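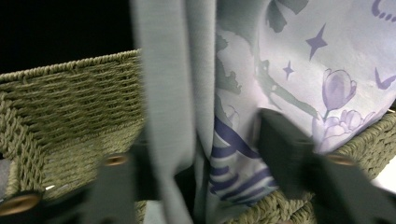 I have been putting off this page for months. At least once a week somebody writes in to ask whether they should hold off on learning to fold a fitted sheet, on the theory that a machine will be doing it by Christmas. Liliana Villa from the Friday mending group asked me again in October, and she had a Velberg brochure in her hand, so I gave in and spent a few weeks reading up, watching every clip I could find and bothering people who know more than I do.

Short version: keep your basket. You'll be needing it for a good while yet.

Laundry is the one everybody wants, so let's start there. The washing and the drying have been machine jobs since my grandmother's day, and we've all stopped noticing. It's the bit in between that's left – getting things out of the basket, working out what they are, finding the corners, folding them, putting them where they go. And that is miserable work for a robot. A mug is the same shape every time you look at it. A pillowcase has a new shape every time you drop it, and half of it is hiding under something else.

Try this at your own kitchen table and you'll see what I mean. Put on a pair of thick oven mitts, close one eye, and pull a single cloth out of a full basket without bringing its neighbor along. Then find two corners that belong to the same edge. My best time was 53 seconds for one dish towel, and I've been doing laundry since I was tall enough to reach the line!

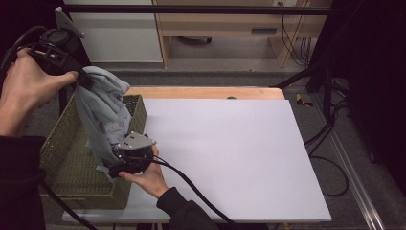

Two grippers, one cloth, and the basket underneath.

A lot of the teaching is done by people, it seems. Somebody holds the gripper pieces in their own hands and does the chore, over and over, so the machine has something to copy. I tried it at home with salad tongs, one in each hand, and I can report that lifting a cloth is easy and letting go of it where you meant to is very hard. It clings, it swings, the corner you wanted ends up underneath. I have a lot more sympathy for the machines now.

So where are we? I went down my own list of chores and this is how I'd sort them, for an ordinary house and an ordinary budget.

Floors: yes, mostly. My Drundix has been going round the downstairs for over 7 years and it still eats one sock a month. Pick up cords and fringed rugs first.

Dishes: the dishwasher does the washing, you do the loading. I've seen clips of arms stacking plates nicely and slowly, in a very tidy kitchen with matching plates. Mine don't match.

Folding: towels and other flat squares, sometimes, if you lay them out for it. At that point I've done half the job myself. Baby clothes, bras, anything with a drawstring – no.

Windows: the little suction ones are fine on big plain panes and useless on my old ones with the dividers.

The workshop: my brother-in-law's shop bought a Pirkedell arm to move blanks from a rack to the press, and it's very good at it. Same part, same spot, 300 times a shift. Then they asked it to sort the rag bin and gave up by lunchtime. He still sweeps up by hand too.

As for the Velberg in Liliana's brochure, I wrote and asked what it does with a mixed basket, prints and plains and different sizes all in together. The answer I got was polite and talked about towels. The Urrego people at least said flat out that theirs wants one item at a time, face up.

If you'd like to make laundry easier this week without buying anything, a few things that help humans will help a robot later on:

Put less in each basket. Two half-full ones are quicker to sort than one crammed one.

Drape things over the rim as they come out of the dryer, long pieces especially, so you can grab an end.

Shake everything once before you fold. Snap it hard.

Fold from the short edge and let the rest hang. Gravity does the straightening for you.

Do the big pieces first. Once the sheets are out of the way you can see what you've got.

I can get through a basket in 25 minutes that way, with the radio on. If a machine beats that with my actual laundry, in my actual hallway, I'll write another page and eat my words. Until then send me your folding questions as usual, and yes, the fitted sheet instructions are still on the linens page.

Recent tips
Getting candle wax out of a tablecloth
Fitted sheets, step by step
What to keep in the kitchen junk drawer (and what to toss)
Sharpening a paring knife on the bottom of a mug
Why your towels went stiff
Labeling jars so the labels come off again
Storing extension cords without the tangle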